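Afaf Rizk
30 décembre

1/ Bilan annuel de ma vie de traductrice de modes d'emploi. Fil un peu long, prenez une tisane. Ceux qui me suivent pour les photos de brioche peuvent revenir en janvier.

2/ Pour les nouveaux : je traduis de l'anglais et parfois de l'espagnol vers le français. Des notices, surtout. Grille-pain, sièges auto, pompes de relevage. Si vous avez déjà lu « Ne pas immerger l'appareil dans un liquide quelconque », il y a une petite chance que le « quelconque » soit de moi.

3/ L'année a commencé chez Sendix, qui m'a confié 400 pages sur un adoucisseur d'eau. Le mot « résine » y revient à chaque paragraphe et le client voulait absolument des synonymes. Il n'y en a pas. J'ai proposé « résine » et, pour varier, « la résine ».

4/ Il a validé.

5/ En février, grand débat avec ma relectrice, Gráinne Gilmartin, sur « veuillez ». Elle en compte un par ligne dans les textes des autres et un toutes les deux lignes dans les miens, elle appelle ça un progrès. Moi j'aime bien « veuillez ». On parle à quelqu'un qui est à genoux derrière un lave-linge à 22 heures, un peu d'égards.

6/ On a tranché : « veuillez » pour les consignes de sécurité, impératif sec pour le reste. Résultat, la notice est polie quand vous risquez l'électrocution et cassante quand il s'agit de détartrer.

7/ Catégorie « phrase source de l'année ». Troisième place : « Do not allow the child to be the product. » J'ai relu la page quatre fois. Il manquait un verbe, je pense. J'espère.

8/ Deuxième place : « Insert the male until satisfied. » Connecteur d'arrosage. J'ai mis « jusqu'au déclic ».

9/ Première place, pour une yaourtière Flalline : « The yogurt is ready when it is ready. » J'ai failli la laisser telle quelle. Le service juridique a demandé une durée.

10/ Au printemps, la mémoire de traduction. C'est le fichier qui retient toutes vos phrases pour vous les resservir plus tard, et payer moins cher celles qu'il reconnaît. La mienne s'est mise à me proposer « cher collègue » pour « dear customer ». Je n'ai jamais écrit ça. Akinyi Were l'a déjà vue dans la sienne aussi, on cherche encore qui est le collègue.

11/ Question tarif, puisqu'on me la pose à chaque repas de famille : au mot. Oui, « le » compte. Oui, « l' » aussi, mais seulement chez certains clients, et il y a des confrères fâchés à vie là-dessus.

12/ Le plus gros lot de l'été, 2 494 segments pour un catalogue de visserie. Tête fraisée, tête fraisée bombée, tête cylindrique, tête cylindrique large. En rêve je classais des gens par forme de tête. Mon banquier : bombée.

13/ Et dans ce catalogue, la moitié des entrées disaient « hex ». Hex quoi ? Vis à six pans creux, vis à tête hexagonale, ce n'est pas la même clé. L'original s'en fichait. L'acheteur, avec la mauvaise clé dans la main, moins.

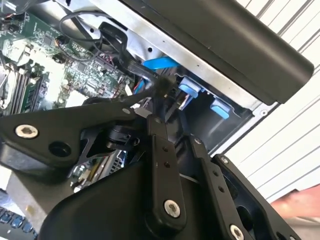 14/ Interlude : petit lexique de survie
« Intuitif » : il n'y a pas de schéma.
« Voir figure 7 » : il y a six figures.
« Sans outil » : avec un couteau à beurre.
« Se référer à la législation locale » : on n'a pas cherché.
« Technicien qualifié » : votre beau-frère.

15/ En septembre j'ai parlé devant des étudiants de master. Yae Okabe, qui m'avait invitée, m'avait demandé quelque chose d'encourageant. J'ai apporté la notice de la pompe de relevage. Deux étudiants ont pris des notes, un troisième m'a demandé si je faisais aussi de la littérature.

16/ J'ai répondu que oui, j'avais traduit les conditions de garantie Roldale.

17/ Il a ri, puis il a vu que j'étais sérieuse. Lisez-les, ces conditions. Il y a un narrateur peu fiable, une promesse au premier paragraphe et son lent démantèlement sur onze pages. Le dernier alinéa exclut « l'usage ». L'usage tout court.

18/ Automne plus calme. J'en ai profité pour ranger mes glossaires. J'avais cinq fichiers nommés « glossaire_final ». Le plus récent contenait une seule entrée, « joint », et un point d'interrogation.

19/ La coquille de l'année, je l'assume. « Retirer le couvercle avec précision » au lieu de « avec précaution ». Imprimée. Unathi Van der Merwe, côté client, m'a écrit un mail très digne pour dire que les utilisateurs ne s'étaient pas plaints. Je les imagine avec un pied à coulisse.

20/ Pour finir, une lettre de lecteur, la première en seize ans de métier. Un monsieur a écrit au fabricant pour signaler que la page sur l'entretien du filtre était « étonnamment claire ». On me l'a fait suivre. Je l'ai imprimée, elle est sur le frigo.

21/ C'est le « étonnamment » que je relis le matin.

22/ Voilà pour l'année. Je rends une friteuse le 3 janvier et je n'ai pas commencé. Si quelqu'un a une bonne solution pour « crispiness level », mes messages sont ouverts. « Niveau de croustillance » est déjà refusé, merci, Gráinne a été très ferme.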